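Popescu Laboratory, Manipulation Group
Notebook 3, Vekska cell
July 17, 2025
Entry by: R. Stevens

Purpose of the session: to run the mugs-and-coasters task under the revised cell rules, and to record where the wording of those rules is unclear or cannot be followed in practice. The revised rules were circulated in June and replace the sheet that was taped to the cabinet door. Copies of the old sheet should be destroyed.

Before power-up I went through the start list in the order given. Emergency stop pressed and released, both arms confirmed to be at zero speed. Rail bolts checked by hand at both mounting plates. Cable ties checked along both arms. Item 7 asks the operator to confirm that "the cables have sufficient slack", which two people will read in two ways. I propose that it should ask for each arm to be moved slowly to its furthest working pose and the cable watched throughout.

The speed limit was left at the set-up value for the first runs, as section 4 requires after any change of objects. The standing distance was kept at 300 mm from the outer edge of the cell whenever the arms were live. The line on the floor has worn and should be repainted before the next group uses the room.

Task as written in the Prulell plan: each mug is to be moved from the tray to a coaster, handle clear of its neighbour, with one arm moving at a time unless the plan states otherwise.

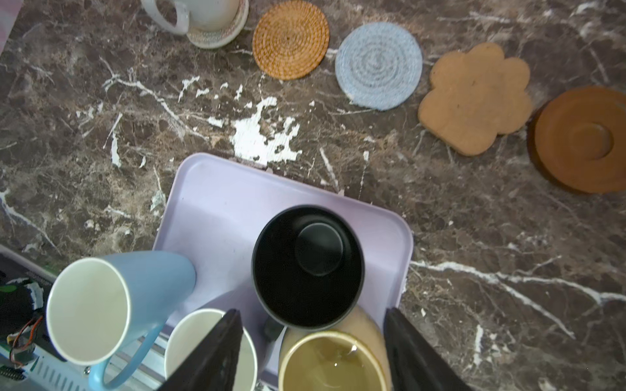
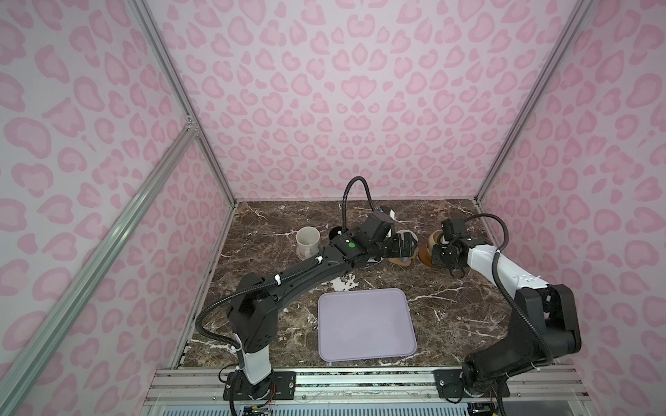
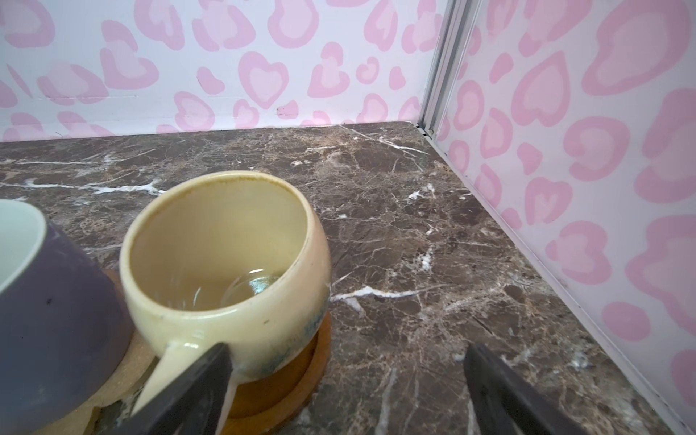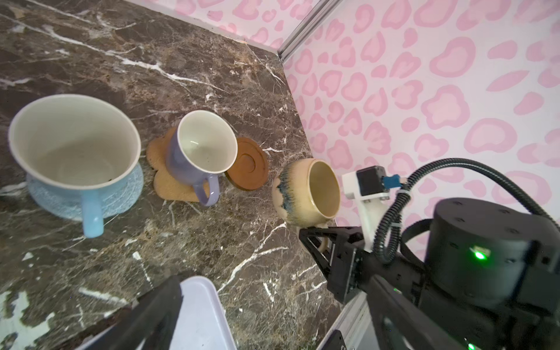 RULES AND GOOD PRACTICE / TABLETOP TASKS

Shared space. The rules state that the second arm must be "parked" while the first is working. The term is not defined. On this rail both arms can reach the back of the table, and an arm standing still beside a mug is not out of the way of the other. For the present I have taken "parked" to mean stationary, with the gripper outside the path of the moving arm. The definition should be agreed in writing and applied to all cells.

Handles. Where a mug is to be held by the handle, the operator should confirm the grip in the wrist view before lifting. Both fingers need not be touching at the moment of approach, but both must be in contact before the mug leaves the surface. The present text says only "grip secure".

Close neighbours. The plan gives no minimum gap between mugs. With wide rims the bodies can come very near each other even when the coasters are set out properly. I suggest that the gap be measured between the mugs at their widest points.

Reaching in. No hand is to enter the cell until both arms have been stationary for 60 seconds and the stop has been pressed. This was followed at every reset. It is slow, and I expect to be asked to shorten it. My view is that the wait should remain until the stop circuit has had its yearly test, after which the figure can be looked at again. The green lights on the arms are not to be used as evidence that it is safe to reach in.

Surface and walls. The white patch on the table top near the tray is to be left alone until the present series is closed. Cleaning part-way through a series changes what the cameras record and must be entered in the log as a change of set-up. The same applies to the pink wall panels, which must not be swapped or turned without an entry.

Records. The series log now stands at 2,364 entries. Failed attempts are to be kept and marked as failed. The Zanura log form has no field for an attempt halted by the operator, and colleagues have been entering these as failures. Please write "halted" in the notes field until the form is corrected.

Open points
Item 7, new wording: R. Stevens to draft.
Definition of "parked": for the next cell meeting.
Floor line: request sent to building services.
Spare cable ties: the drawer is nearly empty, please reorder.

Rianne Stevens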